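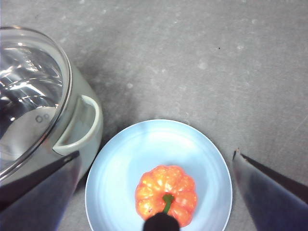
Steel pot and blue plate on the gray bench top.

26th April

Kitchenware bench, pot and plate set for Cilldale.

Pot first. Stainless, loop handle on the side. Weighed it empty, wrote the weight on the card. Filled to 60 mm below the rim and left it on the Maruyama hotplate at setting 4. Handle reached hand-hot well before the water boiled, same as the last one we had in November. Helmut wants that in the report with the time against it, so I have put it in the table on page 218.

Inside wall is polished and very hard to check for scratches under the overhead light. Every mark disappears in the reflections. Kagiso suggests a sheet of tracing paper over the lamp. Will try. There are two small round marks low down on the inside, next to each other. They read like "OD" to me. Not on the drawing. Ask Zullum if it is a maker's stamp.

Outside wall is duller, brushed, much easier to inspect. Nothing to report there.

Plate: light blue, round. Ran the wipe test, 400 strokes with the green pad, no color on the cloth. Rim chip test still to do, need the small weights back from Clamville.

Bench top needs a proper scrub before the next set. Pale blotches all over it and they don't come off with water.

Card numbers start at 149 from now on. H. Baumgart has the old book.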